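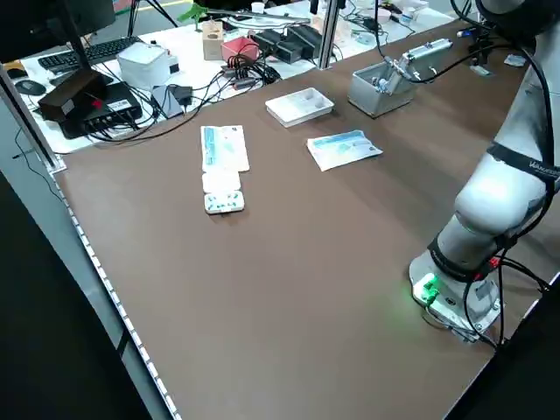

Cell 2, side camera, medicine packing task

Arm faults while reaching into aluminum case
Board: Integration and Faults

palletjack60
Two-arm cell, packing medicine boxes, blister packs and leaflets into a small aluminum case. The right arm goes into protective stop on the way down into the case. Joint torque limit, always in the last part of the descent. Stops are rare on the open table and common inside the case. Controller log shows 42 of them over 300 cycles. Brakes hold, no damage to the wrist. I have already raised the payload setting to match the gripper and it made no difference.
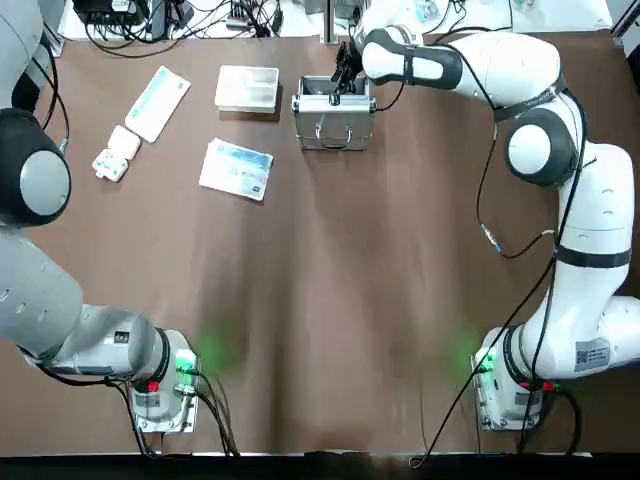
Head view, right gripper down in the case

deadband
Raising payload won't help if the center of mass is still at the flange. Check the offset. If it is wrong, the torque estimate drifts with wrist angle and you see it most when the tool points straight down and decelerates.

Tiongson_svc
Could be the offset. I would look at the table first. Your covering has ripples in it. If the case slides or tips a little, the fingers touch the rim and the arm does what it should. We had this at the Altunville site in December and lost two weeks to payload tuning.

palletjack60
Offset was measured on a scale. Case position is checked by vision at the start of each cycle.

Tiongson_svc
Start of the cycle is the wrong time to check. What does the second arm do while the first one is inside?

palletjack60
Depends on the item. In some steps both are at the case.

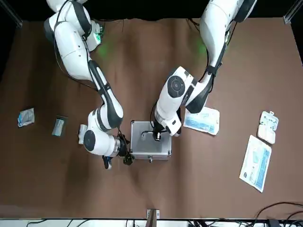
Both arms at the case, fixed camera

deadband
Then I partly withdraw the offset theory. You have a cable across the top of the case in that one. If it snags on the rim during a descent, that is your torque.

jirstead_mk2
Disagree. A light cable won't trip a joint limit on an arm that size unless it is pinned. More likely the two planners run on separate clocks and one arm nudges the case while the other is descending. Log both controllers against one time source and compare.

deadband
It doesn't have to be pinned for long. Re-dress the cable, run 60 cycles, then argue about clocks.

palletjack60
Please nobody suggest raising the force limit. It was proposed here and I refused. People reach into this cell to reload.

Tiongson_svc
Good. And if they reload with the arms powered, that needs its own risk assessment whatever the cause of this fault.

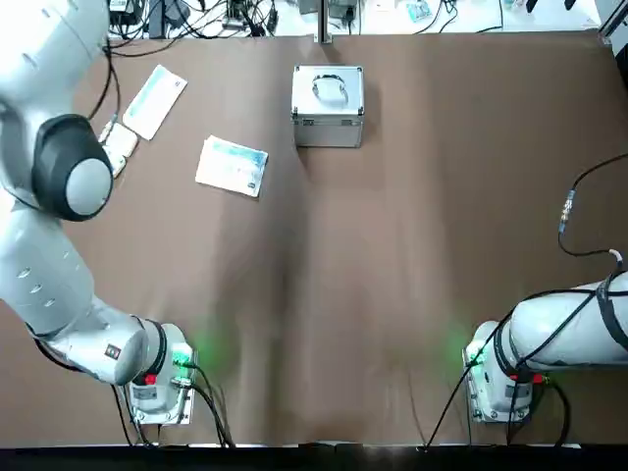 Case on the covering, lid down

Clullovwood Automation Club — Cell Safety Group

palletjack60
Update, 4/4/19. Re-dressed both gripper cables along the forearms and taped a stop behind the case. Stops went down but did not go away. With the logs on one clock, most of the remaining ones line up with the other arm arriving at the case. So jirstead_mk2 has the larger part of it and deadband has some.

Added an interlock so only one arm may be below rim height at a time. Costs about 3,000 ms per cycle. No stops since, but the run is short.

deadband
You changed the cable, the stop and the interlock. You can't say which one fixed it.

palletjack60
The interlock went in last and separately. The other two I can't separate, agreed.

Tiongson_svc
Flatten the covering before the long run or you will be back.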